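3. Attributing Technology Cost to Business Lines

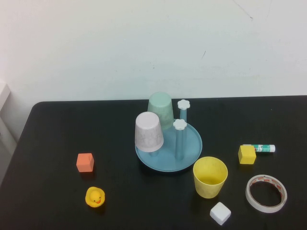
Figure 3. Light blue plate with two posts on a black tabletop.

The preceding section described how the participating institutions record technology spending in their general ledgers. This section sets out the method by which that spending was assigned to business lines, and reports where the method held up and where it did not. The distinction matters for the estimates in Section 4, which depend on the share of cost that can be traced to a single line of business without judgment on the part of the analyst.

3.1 Scope and sources

The study drew on the records of six institutions. Four are retail and commercial banks; the other two are asset managers that operate their own settlement systems. Each institution supplied a full year of ledger entries coded to technology, together with its internal rate card and the allocation keys in use at year end. Invoices were requested only where a ledger entry could not be understood from its description.

Entries below the local materiality threshold were grouped by vendor before analysis. After grouping, 1283 cost items remained. Each item was reviewed once by the first reader and, where the first reader recorded any doubt, a second time by a reader who had not seen the earlier decision. Disagreements were settled by Bronwyn Ruddock, who had taken no part in either reading.

Spending on premises, general telephony and staff training was left out, even where an institution's own reports treat it as technology cost. Two of the banks include data center rent in their technology totals and four institutions do not. We removed it from both banks for the sake of comparison. The totals given in this paper will therefore be lower than those in the annual reports of the institutions concerned, and readers should not attempt to reconcile the two.

3.2 Attribution rules

The rules follow the order first proposed by Kashindye for insurance carriers, with changes made to suit banking. An item is assigned under the first rule that applies to it.

Under the first rule, an item is direct if one business line holds the contract, approves the renewal and supplies all of the named users. Under the second, an item is metered if more than one line uses the service and a usage record exists for at least three quarters of the year. Metered items are divided according to that record. The third rule covers keyed items, where no usage record exists but the institution applies an allocation key that has been approved by its finance function. All other items are unattributed and are carried forward to Section 4 as a separate pool.

Usage records came in several forms. Batch processing was usually measured in machine time, market data in active terminals, and storage in average monthly volume. We did not convert these measures to a common unit. The rules require only that the shares within a given item add up to the whole, and a common unit would have brought in assumptions about price that the data could not support.

Where an item changed category during the year, it was split at the month of the change. This happened most often in September, when two institutions moved their payment screening from a local installation to the shared Tetier service. Before the move the cost was direct to the payments line. Afterward it was metered across payments, trade finance and correspondent banking.

3.3 Treatment of shared platforms

Shared platforms proved the hardest part of the exercise. The largest of them, known at three of the banks as Harawira, began as a customer record system and now also carries product pricing, consent records and parts of regulatory reporting. Its cost appears in the ledger as one monthly charge. The rate card divides that charge by number of customer accounts, a key that places most of the burden on retail deposits.

Marama Paewai tested this key against the platform's transaction logs for a single quarter. The logs showed that the commercial lending line, with a small share of accounts, generated a much larger share of the calls made to the platform. Most of these calls were automated checks run overnight against existing borrowers. The retail line, by contrast, made heavy use of the platform only at account opening and at change of address.

Neither measure is plainly correct. A key based on accounts reflects the size of the record that must be kept, while a key based on calls reflects the work the system performs. The license is priced on the first and the supporting hardware on the second. We therefore divided the Harawira charge into a license part and an operating part, using the vendor agreement as the guide, and applied a different key to each. The same approach was taken with Dovirero, the document archive used by both asset managers, although there the operating part was small enough to have little effect on the result.

One institution objected to this treatment on the ground that its internal charges had been agreed with the business lines in advance and should be taken as given. The objection has some force. Internal charges influence behavior, and a line that has planned its budget around a known charge will not recognize the figure produced by our method. However, the purpose of this study is to estimate where cost arises. We report the agreed charges alongside our own figures in Appendix B so that readers may use either.

3.4 Reliability of the coding

The two readers, Joar Engebretsen and Sorcha MacBrayne, worked from the same written guide and did not discuss individual items until the coding was complete. A sample of 300 items was coded independently by both in full, whether or not the first reader had recorded a doubt. They agreed on the category of almost all direct items. Agreement was weaker on the boundary between metered and keyed items, and most of the differences came down to the question of what counts as a usage record.

The guide was unclear on this point. It stated that a record must be "kept in the ordinary course," but did not say by whom. Several institutions rely on monthly counts supplied by the vendor and keep none of their own. One reader accepted these counts and the other did not. On review it was decided to accept a vendor count if the institution had used it to check at least one invoice during the year, and all affected items were coded again on that basis.

A second source of difference was the treatment of contract staff. Where contractors were hired through the technology function but worked solely on one line's projects, the ledger gave no sign of it. Time sheets were available at four of the institutions. At the remaining two, contractor cost was left in the unattributed pool, and the size of that pool is overstated for those two institutions as a result.

3.5 Limits of the method

The method describes a single year. Projects that run over several years may fall mainly on one business line in their early stages and on another once they enter service, and a one-year view will assign the whole of the current cost to whichever line holds the contract at the time. The replacement of the Preltulach lending system at one bank is a case of this kind. Its cost was coded as direct to commercial lending, although the business case approved by the bank expects most of the benefit to reach the mortgage line.

The method is also silent on whether the spending was worthwhile. A line that bears a high share of technology cost may be poorly run or may simply have automated work that other lines still do by hand. Staff cost would have to be placed next to technology cost before any such judgment could be made, and the institutions did not supply staff cost at the level of detail required.

Finally, the rules favor institutions that keep good records. An institution with careful metering will show a small unattributed pool, and its business lines will appear more expensive in consequence – a point that should be kept in mind when the lines of different institutions are compared in Section 4. Where such comparisons are drawn, we give the size of the unattributed pool beside each figure and make no adjustment for it.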